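Friday, late

I meant to be in bed by ten and it is well past that, but I want to get this down while I still remember it. I spent most of the evening with the old Dell, the one I bought off the Pinby surplus list for 15 dollars and then walked around in the hallway for most of May. Lot 1548, it still says so on the receipt, which I have been using as a bookmark.

It feels good to have a computer open in front of me again. I had forgotten how much sheet metal there is in one of these, and how the drive cage and the power supply and that big gray shroud all have their own corner, like furniture in a small apartment. The processor socket is empty, with the little lever standing up, and I kept catching my sleeve near it and pulling back as if it were a hot stove. 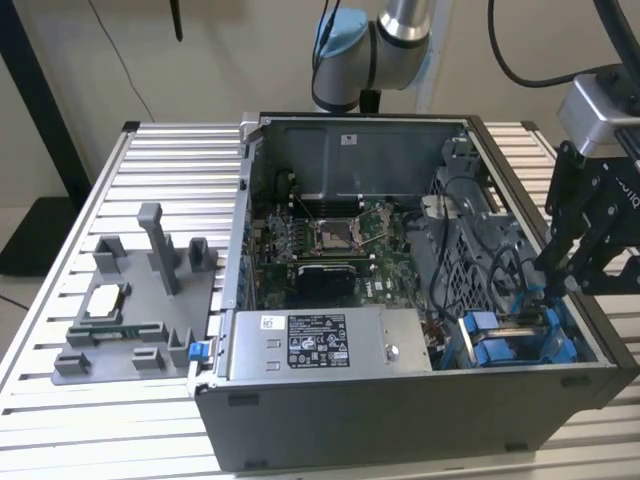
I had the radio on low and a cup of tea going cold on the windowsill, and I read the Vandell repair booklet front to back before I touched anything (71 pages, and half of them are warnings!). My first computer came home in 2000, and I remember my father not letting me so much as dust it. I thought of him a good deal tonight — he would have wanted every screw in its own saucer, and I would have rolled my eyes and then gone and fetched the saucers.

The blue plastic parts are what won me over. Somebody at a drawing board decided that whatever you are supposed to take hold of should be blue, and so even a person like me, who has to look up half the words, can find her way to the drives. 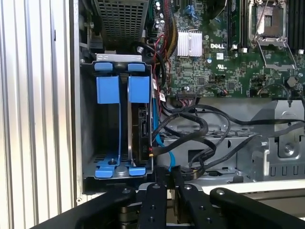

Two bays with their blue handles, and a hard drive in the one on the right.

Tomorrow I'll write to the Otano shop and ask what they want for a processor, and whether they would take a look at the old drive for me. If they're too dear I'll try Grgić, though it's two buses away and they close at noon. My back aches from leaning over and my tea has a skin on it. Lights out now.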